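Community Programs > Grant Reports > Technology in Everyday Places

Progress report: the Brollby open day and what came after it
December
Submitted by the Hesten workshop to the Polák fund

This is our second report on the household robotics grant. The first one was mostly about buying things and waiting for things to arrive, so we are very happy to have something livelier to tell you. The open day took place at our Brollby rooms, 188 people came through the door, and we have been buzzing about it ever since.

As you may remember, our application promised one public demonstration in this half of the grant period and a return visit to a partner site. We have done both. The open day was the big one and takes up most of these pages. The return visit, to the learning center at Skumthorpe, was smaller and quieter and taught us nearly as much.

What we set out to show

The arm has two fingers and a small camera at the wrist. Our plan was to have it do ordinary indoor jobs in front of people, at a normal pace, with no music and no stage lights. We picked jobs that a visitor could judge for themselves: opening a drawer, picking up a pad of paper, setting a cup down on a shelf, putting a lid on a box. Everyone has opened a drawer. Everyone has an opinion on how it should be done, and we heard a lot of those opinions!

We ran the demonstration in five sessions, starting at 10 in the morning and finishing a little after 4. Each session had a short introduction, then the arm at work, then as much time as people wanted for questions. We had planned for the questions to take ten minutes. They took closer to half an hour every time, and the session before lunch ran straight into lunch. We would plan it differently next time, with longer gaps and more chairs.

A screen beside the demonstration showed the view from the wrist camera. We almost left this out of the plan, as we thought it would be dull next to the real thing. We were wrong about that. People stood in front of the screen, then leaned over to look at the arm, then went back to the screen. Children in particular wanted to know which way was up. From the wrist, a room looks odd. The fingers are always there at the bottom of the picture, and everything else swings around them.
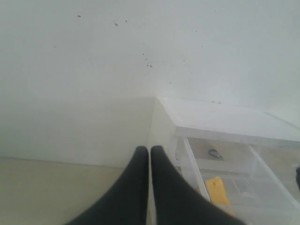 View from the wrist camera, with the two fingers next to the clear drawer unit.

The clear drawers turned out to be the hit of the day and also our hardest job. You can see through them, so a visitor can pick out the yellow item and ask for it by pointing. For the arm it is much less simple. Clear plastic throws back bits of light, the front of a drawer does not stand out well from its side, and something that looks close enough to grab is still behind a panel. We explained this once in the first session and then found that it made a wonderful opening for all the others. "What do you think it sees?" got a whole room talking.

How it went

We logged every attempt at every job across the day. The total was 300 attempts, and 188 visitors got to watch at least some of them. Of the 300, the arm finished 188 with no help from us, a coincidence that caused some confusion when we were adding up in the evening and made us check both numbers twice. The other 112 needed a person to step in, either to nudge an object back within reach or to stop the arm and start over.

We are pleased with that. It was the arm's first full day outside of testing, in a room that got warmer and louder as it filled up, with people walking past and shadows moving over everything. The lids and the cup went well from the start. The drawers were where most of the 112 came from. Usually the fingers met the front of the drawer a little too far to one side and slid along it. Sometimes they closed on nothing at all. When that happened the room groaned, and when the next try worked there was applause, which we had not expected for a drawer.

We had worried beforehand about failing in public. Several visitors told us that the misses were the best part, as they could see the machine trying something and could guess at what went wrong. One group stayed for two full sessions and were calling out "too far left" before we had spotted it ourselves. (They were right more often than we would like to admit.)

What people asked

We kept a notebook by the door and wrote down as many of the questions as we could. A good share of them were about safety: how hard the fingers can squeeze, what happens if a hand gets in the way, who can stop it. We had the stop button out on the table at all times and let visitors press it, which answered that better than any speech would have.

Many people asked about the camera. They wanted to know if it records, where the recordings go, and if their faces would be in them. Our signs did cover this but they were too small and hung too high, and we ended up repeating it at the start of each session. For the next event the notice will be at eye level by the entrance, in large type, and handed out on paper too.

Then there were the practical ones, which we loved. Could it find a dropped pill? Could it get the bottom drawer, the one that is hard to bend down to? Could it work in a messy room? We said "not yet" a great deal. The bottom drawer question came up in four of the sessions, and we have moved low drawers up our list of things to work on as a direct result.

The visit to Skumthorpe

A few weeks later we packed the arm up and took it to the learning center at Skumthorpe, where the group is small and most of the members are retired. There was no audience as such. We set up after breakfast, put out the same jobs, and let people steer the session.

It was a slower day and a very good one. The light in the Skumthorpe room comes from one side only, and the arm did worse with the lids there than it had at Brollby, which we had not seen before and are still looking into. On the other hand the drawers went better, and we think that comes down to a change in how the arm approaches the front of the unit. It now pauses a short way off, takes another look, and then moves in. The pause makes it look thoughtful, according to the group, and they liked it a lot more than the old version in the video we brought along.

Two members asked if they could try guiding the arm by hand. We had not planned for that, but it is safe to do at low speed and we said yes. Both got a pad of paper out of a drawer on their first go. We would like to make hands-on time a regular part of every visit from here on.

Money and time

Spending is on track. The open day cost less than we set aside for it, mainly thanks to borrowed chairs and a room we already had. We would like your approval to move what is left over from the event line to the travel line, which would pay for one more visit like the Skumthorpe one. A revised budget sheet is attached to this report.

Staff time is the one place where we guessed low. Setting up for the open day took two full days, and packing down took most of another. Nothing else slipped because of it, but the written guide for partner sites is later than we had hoped. A draft exists and is being tidied up now.

What comes next

Between now and the spring we plan to finish the guide, run the low drawer tests, and find out what is going on with the side light. We have also started work on a second set of jobs picked from the notebook. So far it includes getting a towel off a hook, turning a page, and sorting a small pile of mail.

The Brollby rooms will be open again once the new jobs are running well enough to show, and we would be delighted if someone from the fund could join us. Come for a morning session if you can, when the room is cooler and there is more space near the screen. The notebook will be by the door, and we would love to have your questions in it.

Attachments: revised budget sheet, attempt log, visitor questions (typed copy)

Contact the Hesten workshop | Copyright Hesten, all rights reserved | Back to top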